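FOR IMMEDIATE RELEASE
25 January 2025

Flivum opens Kengate, a library of practice runs for robot arms in furnished rooms

First 2000 runs go to partner labs now, rest to follow in April

Flivum today opened Kengate, its collection of simulated robot arm runs, to a first group of partner labs. Each run is one person steering one arm through one short job in a computer-rendered room. Reach for this, move that, put it back. A learning system gets the camera view and the arm's movements together and tries to work out how to do the job itself.

The first release holds 2000 runs. All driven by hand, all checked by a second person before they went in. Scripted motion was left out on purpose. Flivum tried it last year and the results were smooth, quick and pretty much useless for training, as every reach looked like the one before.

"People hesitate. They come in too low, they back off, they go round the other side," said Clémence Le Goff, who leads the Kengate project. "We kept all of that. A system that has only ever seen perfect reaches has no idea what to do when it's two inches off."

Rooms with stuff in them

Most of the work since summer went into the rooms. Early versions had a bare table and a block, and policies trained on them did well on bare tables with blocks. Put a plant next to the block and things went downhill.

Kengate has 17 rooms so far. Plain walls in some, busy ones in others. Furniture at different heights, pots, plates, small ornaments, pictures on the wall and pictures a lot closer than that. Objects get shuffled between runs, and so does the light. Some layouts are awkward. Operators complained about a few of them and those stayed in.

The view comes from a camera behind and above the arm, so the arm itself blocks part of what it's reaching toward. Labs asked for this. A view with nothing in the way is nice to look at but it isnt what a system gets once the camera is bolted to real hardware. The arm model also carries a square black-and-white marker, used to line up the rendered camera with a physical one.

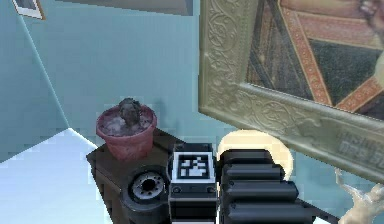

What's in a run

Every run comes with the following:

Camera view from start to finish, no cuts
Arm joint positions and gripper opening, matched to the video
A one-line written instruction, in plain English
Position of every movable object at the start and at the end
A pass or fail mark from the checker, plus a short note if it failed

Failed runs are included and clearly marked. There are 600 of them in the first release. Labs that only want the good ones can filter on the mark. Le Goff's team would like them to try the failures too, mainly the ones where the operator knocks something, stops, and starts over.

Instructions were written by the operators themselves, before the run, and were not cleaned up afterward apart from spelling. So one person's "pot" is another person's "planter". Same with "put it by the picture" and "put it in front of the frame". Flivum considers this a feature of the set and won't be merging them.

How the runs were gathered

Operators worked from Flivum's office using a hand controller made by Rathjen, which also supplied the arm model used in the simulator. Sessions were capped at 15 minutes, followed by a break. Longer sessions were tested and dropped. Operators got sloppy, and sloppy in the same way each time, which is the worst kind of data to have a lot of.

New operators get a practice room first. Nothing from the practice room is in the release.

Checking took longer than driving. A checker watches the full run, reads the instruction, and decides if the two match. Where the operator and the checker disagree, a third person looks. Those cases carry a separate tag so labs can pull them out and look for themselves.

On the look of the rooms

Partner labs should know the rendering is kept light. Edges can look blocky, most of all where walls meet floors and around small objects. Higher detail was possible but cut the frame rate to a point where operators were steering behind the picture, and the motion suffered for it. Motion won. A sharper re-render of the same runs is planned, using the saved arm and object positions, and will be offered as an add-on at no extra charge to the labs already signed up.

"I'd love prettier rooms," Le Goff said. "I'd love it more if the reaching was right. We can re-render a wall any time, we can't re-render somebody's hand."

Access

The first release is going out in batches to labs that signed up during the trial period. Jurken is handling storage and downloads and will send each lab its own login. Labs that signed up but haven't heard from Jurken by the end of next week should write to the Kengate desk at Flivum, and please include the name used on the sign-up form, several came in under two different names.

Second release is set for April. It will add rooms with drawers and doors, which were held back from this one after problems with handles (the gripper passed clean through some of them). Those runs are being redone from scratch.

Research use is free. Commerical terms are available on request and depend on the number of seats.

Labs can also send in room requests. Floor plan, rough sketch, a list of objects, anything helps. Requests received before the end of February will be looked at for the April release, later ones go on the list for the release after that.

About Flivum

Flivum builds simulated rooms and control tools for teams training robot arms. Kengate is its first public data collection.

Press contact

Clémence Le Goff, Kengate project, Flivum
Interviews by phone or video. Sample runs available to press on request, please say which player you use as the files come in two formats.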